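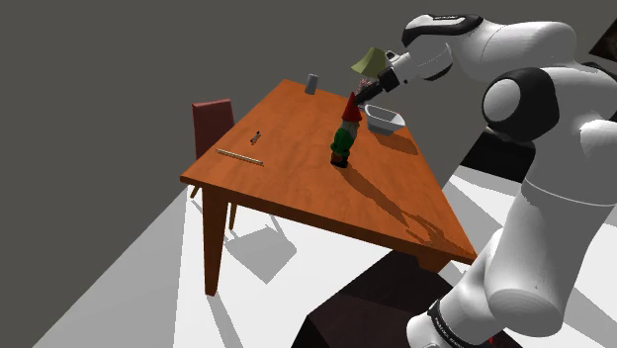

Kirska arm build: the questions I keep getting
Last updated 29 August 2020

So what is Kirska?

It's my spare-time project at the Keane Street shared workshop: a tabletop arm that picks things up and puts them somewhere else. I do the software, and Imad Hourani does anything involving a spanner.

Why do you start everything in simulation?

I'm a chicken! A crash in the sim costs me a restart, and a crash on the bench costs me a gripper (plus a grovelling email to Imad). Every new grasp gets 27 runs on screen before I let it near the real table.

Why a garden gnome?

Cubes got boring. A pointy hat is a rotten thing to grab, it tapers the whole way up and the fingers want to slide off, so I learn heaps from it. Eun-ji Lim suggested it and I haven't looked back.

Can I use my own objects?

Yep. You'll need a mesh with a sensible centre of mass and a simplified collision shape. Keep the collision shape under 26 faces or my old laptop starts to wheeze. Check the scale too. I once loaded a teacup in millimetres and spent a whole evening looking for it.

Do shadows matter?

If you're using vision, yes. My first detector kept reporting long shadows as objects, so now I shift the light between runs. Leave the other bits and pieces on the table as well, a bit of clutter is good for it.

How long does one pick take?

On my settings, 15 seconds from home position to lift. I could speed it up, but I like my neighbours.

Can I come and have a go?

Please do! Duangjai Thepsuriya keeps the bench bookings, so send her a message first and bring closed shoes.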